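나무 책상 관리, 제가 하는 방법 정리

한국에 와서 산 지 꽤 되었고, 그동안 책상을 네 번 바꾸었습니다. 처음 세 개는 제가 잘못 관리해서 망가뜨렸습니다. 하나는 커피 자국, 하나는 아세톤, 마지막 하나는 너무 열심히 기름을 발라서 끈적끈적하게 되었습니다. 지금 쓰는 책상은 아직 괜찮습니다. 그래서 이 페이지에 제가 배운 것을 적어 둡니다. 한국어가 제 모국어가 아니라서 조금 딱딱한 문장이 있을 수 있습니다. 이해해 주시면 감사하겠습니다.

먼저 마감을 확인합니다

같은 나무색이라도 표면이 무엇으로 덮여 있는지에 따라 관리하는 방법이 완전히 다릅니다. 원목에 오일을 바른 것, 바니시나 우레탄을 칠한 것, 무늬목, 그리고 나무 무늬를 인쇄한 필름이 있습니다. 저는 처음에 이것을 모르고 모든 가구에 오일을 발랐습니다.

확인하는 방법은 간단합니다. 책상 아래쪽이나 뒤쪽, 잘 안 보이는 곳에 물을 한 방울 떨어뜨리고 몇 분 기다립니다. 물방울이 동그랗게 그대로 있으면 표면이 막혀 있는 것입니다. 색이 진해지면서 물이 스며들면 오일 마감이거나 마감이 거의 없어진 상태입니다. 확인한 다음에는 바로 닦으십시오. 저는 물방울을 떨어뜨려 놓고 전화를 받으러 갔다가 둥근 자국을 하나 만든 적이 있습니다.

매일 하는 청소

마른 극세사 천으로 나뭇결 방향을 따라 닦습니다. 결과 직각으로 문지르면 작은 먼지 알갱이가 가는 흠집을 만들고, 이 흠집은 햇빛이 옆에서 들어올 때 아주 잘 보입니다. 천은 두 장을 준비하는 것이 편합니다. 한 장은 마른 것, 한 장은 물을 적셔서 아주 꼭 짠 것입니다. 손으로 짰을 때 물이 한 방울도 안 떨어져야 합니다. 젖은 천으로 닦았으면 바로 마른 천이 따라갑니다.

손때가 묻은 곳은 물만으로 잘 안 됩니다. 특히 손목이 닿는 앞쪽 모서리가 그렇습니다. 이럴 때 미지근한 물 200밀리리터에 주방 세제를 2방울만 넣습니다. 더 넣으면 거품이 남아서 나중에 얼룩처럼 보입니다.
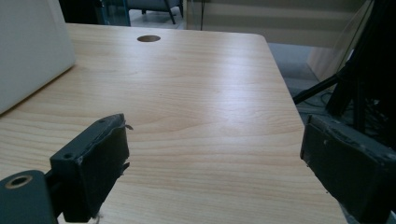
얼룩이 남았는지 확인할 때는 위에서 똑바로 내려다보지 마시고 몸을 낮추어서 비스듬히 보십시오. 저는 닦은 다음에 꼭 의자에 앉아서 고개를 책상 높이 가까이 내립니다. 이렇게 나무 상판 가운데에 희끄무레한 빛이 넓은 띠처럼 비칠 때가 검사하기 제일 좋은 때입니다. 그 빛 안에서는 세제 자국, 손가락 자국, 컵 자국이 모두 드러납니다. 머리를 왼쪽, 오른쪽으로 천천히 움직이면 빛의 띠도 같이 움직이니까 상판 전체를 확인할 수 있습니다. 전선 구멍이 있는 책상이면 구멍 테두리도 잊지 마십시오. 저는 면봉을 약간 적셔서 테두리를 한 바퀴 돌립니다. 먼지가 놀랄 만큼 많이 나옵니다. 구멍 안쪽은 마감이 안 된 나무일 때가 많으니까 물이 흘러 들어가지 않게 조심하셔야 합니다.

컵 자국

하얀 자국과 검은 자국은 다릅니다. 하얀 자국은 보통 습기가 마감 층 안에 갇힌 것이고, 검은 자국은 물이 나무까지 들어간 것입니다. 하얀 자국은 집에서 해 볼 수 있는 일이 있습니다.

첫 번째로, 그냥 하루 이틀 기다립니다. 생각보다 많은 자국이 스스로 없어집니다.

그래도 있으면 헤어드라이어를 약한 바람으로 켜고 한 뼘 이상 떨어뜨려서 움직이면서 말립니다. 한곳에 멈추면 안 됩니다. 표면이 손으로 만져서 따뜻하다고 느껴지면 쉬었다가 다시 합니다.

마요네즈를 바르라는 이야기도 인터넷에 많습니다. 제 친구 카를레인 포스트마(Karlijn Postma)는 네덜란드에서 할머니께 배웠다고 하면서 이 방법을 아주 믿습니다. 저도 해 보았습니다. 자국은 조금 연해졌지만 방에서 샐러드 냄새가 났습니다. 저는 가구용 왁스를 조금 쓰는 쪽을 더 좋아합니다.

검은 자국은 사포로 갈아 내고 마감을 다시 해야 하는데, 무늬목이면 나무 층이 종이처럼 얇으니까 절대로 혼자 하지 마십시오. 동네 가구 수리점에 사진을 보내서 물어보는 것이 낫습니다.

오일을 다시 바를 때

오일 마감 책상만 해당됩니다. 저는 일 년에 한 번, 12월에 난방을 본격적으로 시작하면 바릅니다. 한국의 겨울 실내는 많이 건조해서 그때 나무가 제일 목말라 보입니다.

준비하는 것은 가구용 오일, 보풀이 없는 면 천 여러 장, 고운 사포, 고무장갑입니다. 오일은 처음에 Erner 제품을 썼고 지금은 Turnano 제품을 씁니다. 저에게는 둘 다 충분히 좋았습니다. 상판 하나에 대략 100밀리리터면 됩니다. 작은 통을 사십시오. 큰 통은 열어 두면 굳습니다.

책상 위를 다 치우고 깨끗이 닦은 후에 하룻밤 말립니다. 다음 날 사포로 결을 따라서 가볍게, 거의 힘을 주지 않고 문지릅니다. 가루를 닦고, 천에 오일을 조금 묻혀서 얇게 폅니다. 설명서에 적힌 시간만큼 두었다가 남은 오일을 마른 천으로 전부 닦아 냅니다. 이 마지막 닦기가 제일 중요합니다. 제 세 번째 책상은 이것을 안 해서 몇 주 동안 공책이 달라붙었습니다.

주의: 오일이 묻은 천은 뭉쳐서 쓰레기통에 넣으면 안 됩니다. 마르면서 열이 나고, 저절로 불이 붙을 수 있습니다. 물에 완전히 적신 다음에 밖에서 한 장씩 펴서 말리고 버리십시오. 저는 대야에 물을 미리 받아 놓고 일을 시작합니다.
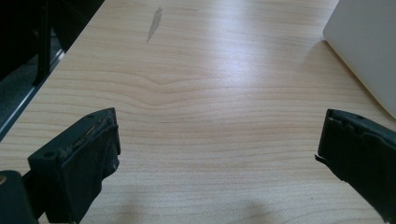

오일을 바른 다음에는 적어도 하루는 아무것도 올려놓지 않는 것이 좋습니다. 완전히 굳는 데는 제품에 따라서 일주일이 넘게 걸리기도 합니다. 그동안 물컵은 꼭 받침 위에 두시고, 고무 발이 달린 물건은 조심하십시오. 키보드나 스피커 아래에 붙은 고무가 새 마감과 반응해서 검은 점을 남길 수 있습니다. 저는 얇은 펠트 스티커를 붙여서 해결했습니다.

흠집과 눌린 자국

가는 흠집은 색이 맞는 왁스 크레용으로 채웁니다. 색을 고를 때는 나무에서 제일 밝은 색에 가까운 것으로 시작하고, 필요하면 조금 진한 색을 위에 더합니다. 진한 색을 먼저 쓰면 되돌리기 어렵습니다. 저는 Alarcón이라는 가게에서 여러 색이 들어 있는 세트를 샀는데, 지금까지 쓴 색은 두 가지뿐입니다.

눌린 자국은 원목이면 증기로 올릴 수 있습니다. 젖은 천을 자국 위에 놓고 다리미 끝을 아주 잠깐 댑니다. 나무가 물을 먹고 부풀어서 자국이 얕아집니다. 오일 마감에만 하시고, 마른 다음에 그 부분에 오일을 다시 발라 주십시오. 필름이나 무늬목에 하면 접착제가 녹아서 들뜹니다.

쓰면 안 되는 것

아세톤이 들어 있는 매니큐어 리무버, 락스, 매직 블록, 유리 세정제입니다. 물티슈도 자주 쓰지 마십시오. 알코올이 들어 있는 것이 많고, 오래 쓰면 표면이 뿌옇게 됩니다. 손 소독제도 같습니다. 병 아래로 조금 흐른 것을 모르고 두면 동그란 자국이 생깁니다.

저는 작년에 Skillura라는 온라인 강좌에서 목재 마감 수업을 들었습니다. 선생님이 식초를 섞은 물도 권하지 않는다고 해서 그 후로는 안 씁니다. 전에는 식초를 꽤 좋아했습니다.

자주 받는 질문이 하나 있습니다. 유리판을 위에 깔아도 되느냐는 것입니다. 깔아도 되지만, 유리와 나무 사이에 작은 투명 패드를 모서리마다 붙여서 공기가 통하게 하십시오. 그리고 유리 아래와 바깥의 색이 점점 달라지니까, 절반만 덮는 유리는 권하고 싶지 않습니다. 햇빛이 강한 창가라면 책상 위의 물건도 가끔 자리를 옮겨 주십시오. 저는 달력을 넘길 때마다 스탠드를 왼쪽에서 오른쪽으로, 다음 달에는 다시 왼쪽으로 옮깁니다.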